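Cork on a craft room counter, good idea or regret?

biswas_basement
Posted 2021-07-14

So I'm redoing the long counter in my craft room and I'm about ready to glue cork on top of it. I had laminate before and hated it, everything slid and clattered and I could hear my scissors land from the next room. I priced a Skekel cork roll and I could do the whole thing for under 200 dollars, which my husband thinks is 200 too many.

I want the cork to carry on into the storage too, like this, same stuff on the counter and on the floor of the cabinet compartment, with plain white for everything else. I love the sliding door with the black handle! And the little drawer cabinet with the cork-colored top ties in so nicely.

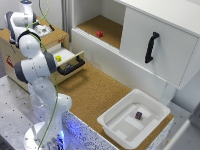
Ximena Camacho
I'd do the compartment and skip the counter. Cork inside a cabinet is great, nothing rolls. On a work surface it soaks up paint and glue and you'll be looking at one paint spot forever. Ask me how I know.

peletti4
Disagree!! I've had cork on my sewing table for 4 years with two coats of matte sealer and it wipes fine. Pins don't bounce, it's quiet, my wrists like it. Do the sealer before you put anything on it though, I was impatient and got a ring from a mug.

Ximena Camacho
Sewing isn't paint.

peletti4
Fair lol. I'd still put a tray down for the messy stuff and keep the cork.

Burgi Rainer
What are you doing with the front edge? Raw cork crumbles there if you lean on it all day. A speckled white facing like that one would cover it.

biswas_basement
Ooh, I hadn't thought about the edge at all. Okay, sealer, a facing strip and a tray for paint days. Ordering samples tonight, will post when they get here.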